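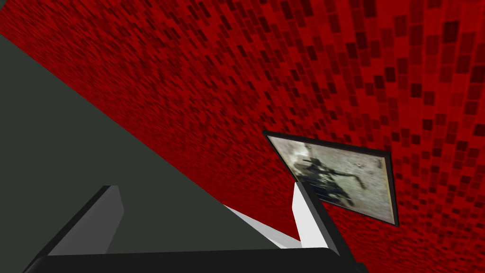 Wrist camera view, simulated workcell, gripper open. Red tile texture with framed picture.

Dekberg Classroom Cell - Simulation Package for School Robotics Clubs

The Dekberg Classroom Cell is a software package for clubs and classes that teach robot arm programming without enough hardware to go around. It contains a simulated arm with a two-finger gripper, a wrist camera, a library of surfaces and objects, and the task files used in the Flornstead student challenge. Student code written against the package runs on the Hao training arm with one change to the configuration file.

What is included
Simulator, single installer, no network connection needed after activation
Arm and gripper model with adjustable finger opening
Wrist camera output as still images or as a stream
222 surface textures, including tile, stone and wood grain
61 task files, graded from first motion to full pick and place
Teacher notes and marking sheets, printable

Randomized surfaces
Each time a task is loaded, the package can assign new textures to walls, floor, tabletop and furniture. The results are often unlike any real room. Students who write a color threshold that works on one background will usually see it fail on the next, and the teacher notes set aside a full session for this. Randomization can be switched off, or fixed with a seed so that every team in a room gets the same layout. For graded work we recommend the fixed seed.

Wrist camera
The camera is attached to the gripper and moves with it. Its position and tilt are set in the arm file and can be changed between runs. Large surfaces close to the camera can fill most of the view, and a student looking at the stream alone may lose track of which way the arm is facing. 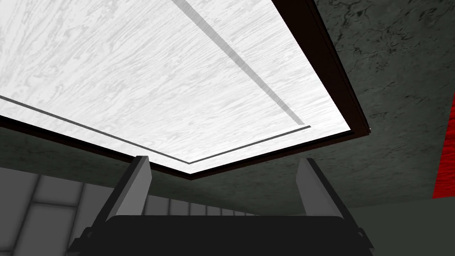 For this reason the joint angles and the tool pose are written to the log with every saved image. Unit 2 asks teams to work out the orientation of the gripper from the log first, then check the answer against the image. Most classes need two sessions for it. Approaches from under a table or shelf are covered in the same unit, with clearance limits that stop the run on contact.

Club license
One license covers a single school or club, up to 200 student accounts. Accounts are reset by the teacher at the end of the term. Saved projects can be exported before the reset as a plain folder - no special format. Home use is allowed for enrolled students.

Requirements
A desktop or laptop with a separate graphics card is preferred. The package runs on integrated graphics at reduced image size. Tablets are not supported.

Known limits
Flat lighting is the default, and shadows must be turned on per task. Soft objects are not modeled. Finger friction is a single value and does not vary with the surface texture. Teams moving to the Hao arm should expect to retune grip force.

Related items
Fakusitz bench mount for the Hao arm
Spare finger pads, pack of 2
Printed task cards, full set

Page updated 2026-03-17. Licenses bought since January include the current task files.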